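A Wednesday at Malabanan: robots, scoops and a very good lunch 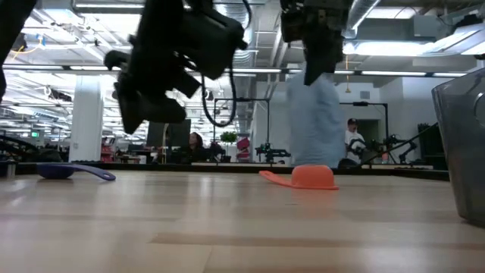

Getting there and getting in

Six of us went along from the Orkero packing hall, on a coach that left far too early for my liking. Imelda Bañez met us at the door with coffee (bless her) and took us straight through to the big open room where the arms are taught their work. I had expected cages and yellow lines. It is more like an office with the ceiling left off, all ductwork and long strip lights, with desks and a pot plant in among the robot stations, and people standing right up at the tables.

What the arms are learning

On the pale wooden table nearest us it was bits of plastic, a purply blue scoop and an orange thing rather like one, with a big grey bin at the side. Sorting and putting away, in other words – the very thing my own wrists have been complaining of for 15 years! Imelda told us a new task can need 200 goes before they are happy with it, and that the people doing the teaching mostly came off the packing line themselves.

What it has changed for the staff

We had a good long chat over lunch with Ronaldo Marquez, who used to be on nights. He has 2 stations to look after now and likes the hours much better, though he misses the company of the old line and said so quite plainly. Remedios Evangelista was more worried about pay grades, which were still being argued over when she moved across. I wrote down a lot of what she said and will bring it to our next shift meeting.

The chicken pie was lovely, by the way. Our second visit, to Clalier, is in December, and Imre Dudás has the list if you would like a seat on the coach.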